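Virtual office and business address: frequently asked questions

Tullura gives small companies a business address, mail handling and meeting rooms by the hour. On this page we collected the questions which we receive most often from new members in Dumport and Tomar.
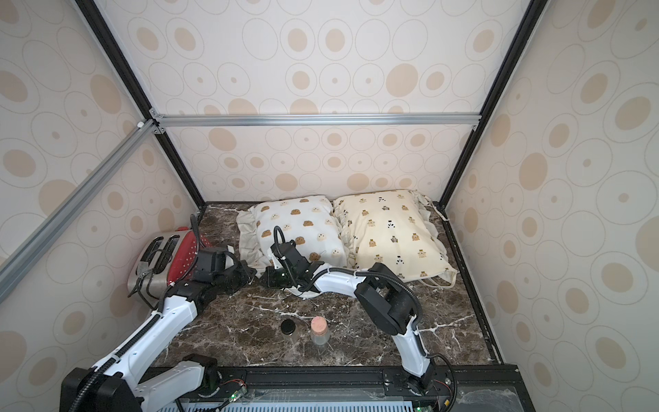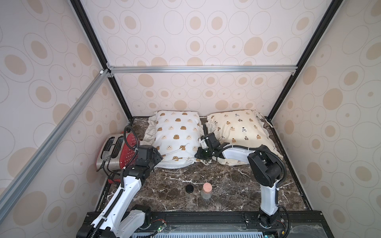
What is the difference between a virtual office and a desk?
With a virtual office you get the address, but you do not get a place to sit every day. Your mail comes to us, your visitors are received by our front desk, and you work where you like. If you need a desk from time to time, you can book one for the day at the member price.

Can I register my company at your address?
Yes, in both locations. We give you a signed letter of consent, and you attach it to your registration form. Please check with your accountant if your type of business has special rules. Some licenses ask for a place where the work is really done, and in this case our address is not enough.

How do you handle my mail?
Letters are sorted every working morning. You receive an e-mail with the name of the sender, and then you choose if we scan it, forward it or keep it for you. We keep letters for 60 days. Scans are included in the plan up to 40 pages per month, and forwarding is charged at the postal rate.

Do you accept parcels?
We accept parcels up to 16 kilos. For bigger things please write to us before you order. Food and medicines we cannot accept.

How do I book a meeting room?
Log in to the Clinska booking page with your member number. You can book for one hour or more, and you can cancel without cost until the evening before. The large room in Dumport is often full in December, so for that month it is better to book early.

Can my clients use the meeting room without me?
Only if you add their names to the booking. The front desk will ask for them.

Is there a deposit?
There is no deposit for the address plan. For a private office in Tomar the deposit is 2,000, and it is paid back after you return the keys and the last invoice is settled.

What happens if I want to stop?
Write to us one month before the end of your billing period. You must also change your address with the company register by yourself. After your plan is closed, we send letters back to the sender.

Can I move my plan from Dumport to Tomar?
Yes, but the address on your documents changes, so you will need a new letter of consent. The first move is free of charge.

Last updated: 2026-05-11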